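The fault that stopped the folding line

The first sign of trouble at Jallby's linen plant was a smell. At 2 in the morning in September, Mieke Verhoeven was checking the folding cell when she noticed warm plastic near arm 17. The display said the gripper was open. It was shut hard on a work shirt and still pushing.

She hit the stop button and called Ga-eun Moon, the controls technician on shift. Moon found a chafed cable at the wrist. The position signal had dropped out, and the controller had kept the last good reading and carried on driving the motor.

"It should have faulted within a second," Moon says. "It ran for 10 minutes."

No one was hurt. What worried the plant was that staff sometimes reach in to free a caught sleeve, and they go by the display.
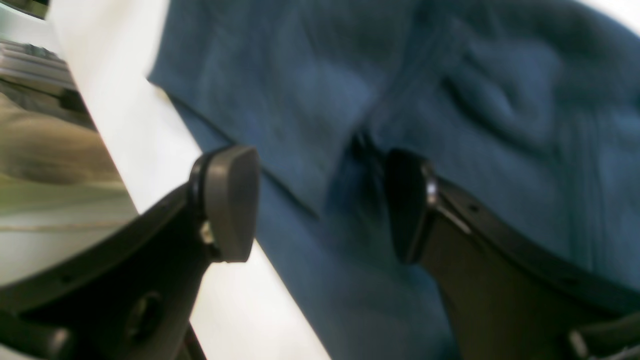
Cloth is hard on grippers. It bunches, it slips, and the fingers have to close a long way before they meet any resistance, so a motor working too hard can look normal for a while. Siebe Prins, whose firm built the cell, has since added a current limit and a check that stops the arm when the signal freezes. Cables are now replaced every 4000 hours.

Verhoeven still locks out the power before she puts a hand in.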